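Endmont library asks owners to check the lost key tray

The lost property desk at Endmont Library is trying to clear a backlog of keys before it moves to the ground floor in January, and the staff are asking anyone who has lost a set in the building to come in and look.

The library holds 26 sets at present. Most were handed in over the past year from the reading room, the parking lot and the bus shelter on the Treltbridge side of the building. A few have been in the drawer much longer. Under the library's rules, keys that have not been claimed when the desk moves will be sent for scrap.

"People come in for a phone or a coat the same day," said Rodica Jitaru, who runs the desk. "With keys they get new ones cut and forget about it. Then we have them for years."

The desk took in 900 items last year, and more than 200 of them were gloves. Umbrellas came second. Books belonging to other libraries are sent back and are not counted.

Owners will need to describe their keys before they are shown any. A color, a tag or the number of keys on the ring is usually enough. House keys with no tag are the hardest to match, Jitaru said, and the staff may ask a person to bring a duplicate so the two can be compared at the counter. Car keys are handled separately and a photo ID is required.

There is no charge for collecting keys. The $2 fee for bags and electronics stays in place.

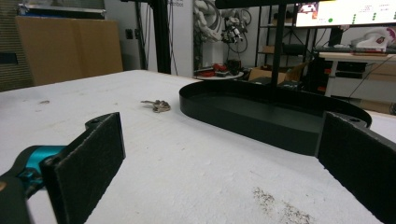

Page 3

A small bunch of silver keys on a white tabletop, with a black oval tray beside it.

The desk is open from 10 a.m. to 4 p.m. on weekdays and until 7 p.m. on Thursday. It will close for two days during the move, and items found in that time can be left at the main checkout counter.

The new counter will share space with the copy service. Wojcik, the contractor refitting the ground floor, is putting in 100 small lockers, and part of the row has been set aside for found items. Until now they have been kept in a storeroom on the second floor, which meant a walk upstairs for every inquiry.

Residents who cannot come in person may call the library and leave a description. Keys will not be mailed.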